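Taking the old office desktop apart

Jul 13, 2021

The desktop that ran our office books since before I started has been sitting under the coat rack since February. It would power on, spin its fans, and then shut off again before anything came up on the monitor. Edmund Szczepańska, who shares the back office with me, wanted to put it out for recycling. I asked for one afternoon with it first.

My reasons were mostly practical. The hard drive had the scanned receipts on it, and the power supply was replaced two years ago and had hardly been used. I also wanted the memory, because my own machine at home takes the same kind and I am cheap.

I had not opened a desktop in a long time. The last one I built myself, and it had sharp edges everywhere and screws in three sizes. Office machines are easier. The side panel comes off without much trouble once you find the latch, and most of what you need to reach is held in by plastic clips. If you have one of these to do, lay it on its side before you start pulling things. I began with it standing up and the panel nearly landed on my foot.

The memory came first. You push the little latches at the ends of the slots outward and the sticks lift on their own. I got 4 of them and put them in an antistatic bag from the parts drawer. Then I unplugged the fan, took out the screws on the cooler, and pulled that off with a slow twist. The thermal paste had gone hard, like old caulk. It took me longer to clean it off the processor with alcohol and coffee filters than it took to remove everything else that day.

The processor itself is simple. Push the lever down and out to the side, let it come up, raise the metal frame, and lift the chip straight out by its edges. Don't tilt it. I put mine in an egg carton, which Sowmya Subramaniam told me years ago is what everyone does, and I have never seen a reason to do anything else. 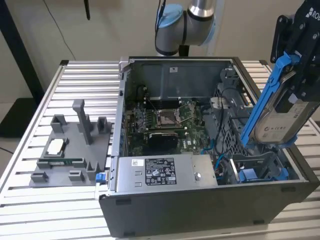
The hard drive in its blue carrier, next to the drive cage. The processor socket is already bare.

I like these drive carriers. There are no tools involved. You pinch the blue plastic, slide the whole thing out of the cage, and flex the carrier a little to free the drive. Pull the cables off first, and pull on the plug, not the wire. The SATA cables in this machine are bright blue, so at least they were easy to find among all the black ones.

The drive is 500 gigabytes. I hooked it up to my laptop with a USB adapter I got from Jiravex a while back, and it showed up right away. Copying the receipts folder took some 70 minutes, most of it spent on a few thousand tiny files that somebody had saved one page at a time. I checked the folder on the new machine, opened a couple of dozen scans at random, and they were all fine. The drive is now in a labeled envelope in the file cabinet. I will wipe it at the end of the year once the accountant is done with everything.

I left the graphics card where it was for the time being. It is a small one and I don't have a use for it. Édgar Zapata asked if he could have it for his daughter's computer, so it will probably come out next week. I told him not to expect much.

The power supply is going on the shelf. I don't know that it's good, only that it's newer than the rest. I have a tester on order and will find out. My guess is that the motherboard is what failed, but I didn't see any swollen capacitors or burn marks, and I'm not going to spend money to learn what killed a computer this old.

What's left is the case, the board, and a lot of dust, which I should have blown out in the parking lot before bringing it anywhere near a clean table. The county drop-off takes computers without a fee if you get there before noon. Edmund says he will drive it over if I carry it down the stairs.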